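Westerberg pool shut til August

Wed 5 June — The Westerberg town pool will stay closed until August after crews found a cracked main under the deep end. Season passes stay good, 400 of them sold so far. 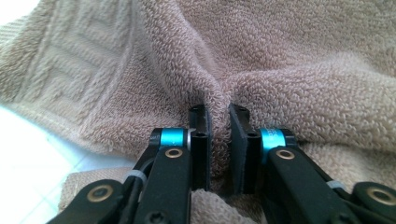

Can passholders swim somewhere else?
Rumby is letting them in at its own pool, weekdays only. Bring the pass and your own towel, Rumby dosen't rent them.

Repairs

Estance has the job. Old pipe comes out first, then 80 feet of new line, then the deck gets patched. Parking lot on the north side closed to cars the whole time.
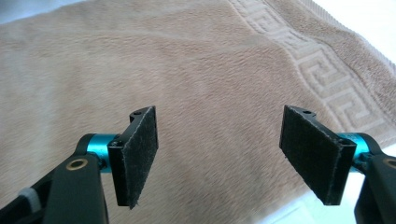
Swim lessons

Moved to Rumby — 60 spots, first come. Sign up at at the Westerberg front desk, open mornings.

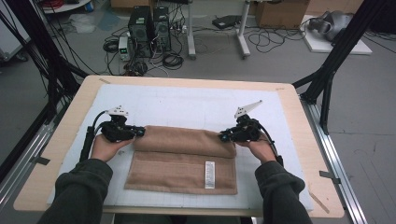 Bus

Ero adds a noon run to Rumby starting Monday. Regular fare. Last bus back leaves at 6.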